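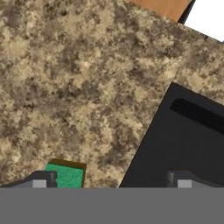
A thread on hard water in the kitchen, meaning where the scale goes and which of the usual remedies do anything. The supply at Fendia comes from a chalk borehole and reads 400 mg/l as calcium carbonate. That is very hard by any table you care to use. Most people only notice it in the kettle, because a kettle has a plain metal inside. A worktop like this one, mottled in beige, tan and dark brown, will carry a film of scale for months before anyone sees it. You find it with a fingertip or a low torch.

Definitions first. Hardness is dissolved calcium and magnesium. Temporary hardness is the part paired with bicarbonate, and it drops out as chalk when the water is heated. Permanent hardness is paired mostly with sulphate and chloride and stays dissolved on boiling.

Total hardness is the figure on the supplier's report. The temporary share is what furs the kettle. Two villages with the same total can have very different kettles. Ask for alkalinity as well as hardness.

Scale forms in two ways at home. One is heating: the bicarbonate breaks down, carbon dioxide leaves, and calcium carbonate comes out on the hottest surface. The other is drying: water evaporates and leaves behind whatever was in it.

The two deposits behave differently. Heated scale is denser and grips. Drying scale is thinner, often patchy, and has soap, tea and grease mixed in with it. Acid alone is slow on the second kind until the grease has been taken off. Wash with detergent, rinse, then use the acid.

I see that order reversed all the time. People put vinegar on a greasy ring, see no change and go looking for something stronger.

Kettle test, run in March. 700 ml of tap water each time, boiled and left to cool in the kettle, emptied, repeated daily. Flakes were loose in the water within the first fortnight. With softened water from the Huto unit in the utility room, same kettle after descaling, there were none over the same period.

That is a test with one kettle and no control for element temperature. I mention it because people ask. It agrees with the chemistry and proves nothing beyond that.

Acids. Vinegar is dilute acetic acid. It works, slowly, and it smells. Citric acid is stronger at the same sort of price, has no smell, and can be bought as crystals. Sulphamic acid is what many branded descalers use. It is quicker and its calcium salt is very soluble.

One caution on citric acid. If it is used hot and concentrated, calcium citrate can form as a white, gritty solid that dissolves poorly. It looks like the scale you were trying to remove. Use it warm and fairly weak, and change the solution when it stops fizzing.

A 700 g bag of crystals lasts this house most of a year. Keep it shut. It takes up moisture and sets into a lump.

Never mix any of these with bleach. Acid and hypochlorite give off chlorine. Rinse thoroughly between products, or use one on one day and the other on another.

Print 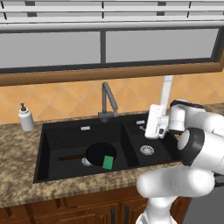 Sink under the window, tile laid on the diagonal.

Stone. Granite is mostly quartz and feldspar, and weak household acid does little to either. The trouble is that plenty of stone sold as granite is not granite in the geologist's sense, and some of it contains calcite. Calcite fizzes and etches. Test a drop somewhere hidden and look again after ten minutes.

The sealer is a separate question. Many of the penetrating kind will stand occasional contact with acid and will not stand repeated contact. If water has stopped beading near the taps but still beads at the far end of the worktop, the sealer near the taps has gone.

For stone I use a plastic scraper and neutral detergent, and put up with slower work. A plastic blade held nearly flat lifts most dried scale off a polished surface. A metal blade can leave grey marks, which then need removing as well.

Marble and limestone: no acid of any strength, ever. They are calcium carbonate. You would be descaling the worktop.

Grout. Ordinary cement grout is alkaline and acid attacks it directly. One careful wipe does no great harm. A weekly spray opens up the surface, and it then holds dirt better than it did before. Wet the grout with plain water first so the acid is not drawn in, then rinse it well.

Epoxy grout does not have this problem. It has a different one, in that whoever fitted it may have left a haze on the tiles that people mistake for scale. Acid does not shift epoxy haze. If a patch has not changed at all after two treatments, it may not be scale.

Taps. Chrome plate is thin. Wrap the spout in a cloth wetted with weak citric acid for half an hour, then rinse. Do not leave it overnight. Brushed and coloured finishes vary a great deal, so read the maker's sheet. The one that came with our Itach tap rules out every acid, including vinegar, and permits only soap and water.

Unscrew the aerator twice a year. Most complaints of low pressure at a single tap in a hard water area are a blocked aerator. Soak the insert in a cup, brush it and refit it with the washer the right way up.

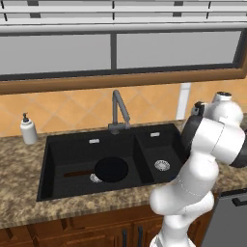

Black double basin, larger side on the left.

Dark sinks. Scale is white, so a black sink in a hard area needs wiping dry after use if you want it to stay looking black. No coating alters that for long. On composite, the scale sits on the resin surface and comes off with weak citric acid. Do the detergent stage first, as before.

Avoid abrasive pads on a matt finish. They polish it, and the shiny patch is permanent. An old dishcloth and a longer soak get the same result.

People sometimes rub mineral oil into dark composite to bring the colour back. It does darken the surface. It also goes on top of any scale already there and makes it harder to reach with acid later. Descale first or leave the oil alone.

Softeners. The ordinary domestic kind is ion exchange. Calcium and magnesium are held on resin and sodium is released in their place. When the resin is full it is washed with brine and starts again. It works, and has done for about a century.

Ours is set to regenerate by volume, at a little over 3000 litres. Metered units do this by themselves. Timer units regenerate whether you have used the water or not, and waste salt if you go away. If you are buying, get a metered one.

Softened water carries more sodium in proportion to the hardness removed. The common arrangement is one unsoftened tap in the kitchen for drinking, infant feeds and anyone on a low sodium diet. The consequence is that the kettle goes on furring, as it is filled from that tap. Jug filters help there, if the cartridge is changed when it should be.

Magnetic and electronic conditioners. They remove no calcium, and most of their makers do not say they do. The claim is that the crystals form differently and stick less. Published results are mixed and seem to depend on flow, pipe and water chemistry. I fitted an Ivanyshyn clip-on to the rising main for a winter and could see no difference at the shower head. I would not rule out someone else seeing one.

Phosphate dosing is a different thing and does have an effect. It slows crystal growth in small amounts. It protects a combination boiler reasonably well. It does not stop drying scale on a worktop, as the calcium is still all there.

Water heater temperature matters more than most gadgets. Scale builds much faster in hotter water. Do not turn a stored hot water cylinder below 60 degrees to save on descaling, though. That temperature is there to control legionella. Fit a mixing valve at the tap if scalding is the worry.

Dishwashers have their own small softener and need to be told the local hardness. The factory setting is usually somewhere in the middle. At 400 mg/l it should be near the top of the range. Cloudy glasses that clear in vinegar mean scale. Cloudy glasses that stay cloudy are etched, and that is permanent.

Routine in this house. Wipe round the taps with a dry cloth last thing. Kettle once a month. Aerators in spring and autumn. Salt checked when the bin goes out.

Next thread will be on silicone joints behind sinks, including how to tell mould in the silicone from mould on it.

E-mail this page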